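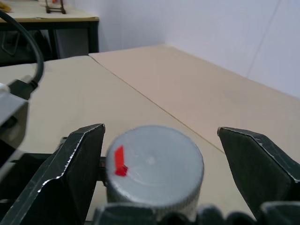
The fault on the two-arm cell at Erkham came back in February, and this time it stayed long enough for us to look at it. The Sollo controller stopped the left arm with code 258, gripper position lost, and the log put the last good reading 10 mm away from where the finger should have been. The coating has chipped along the edge of that finger and the metal shows through, so I started by blaming a knock. Boris Štěpánek thought it was the cable, and he was right. 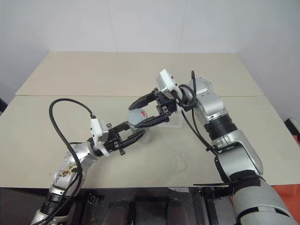 Both arms over the table, right gripper at the cap.

We ran the handover 963 times on the old cable and got five stops, all on the left and all with the wrist turned well over. The right arm never complained. I don't like that the fingers stay powered for a moment after the stop — long enough to nip someone reaching in — and I have written to Halász about it.

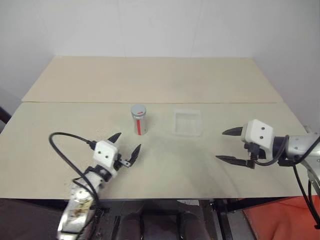
Grippers open on either side of the container.

The new cable is on order from Etovel. Until it comes we run at reduced speed with hands kept off the table, and the finger will get swapped at the same time.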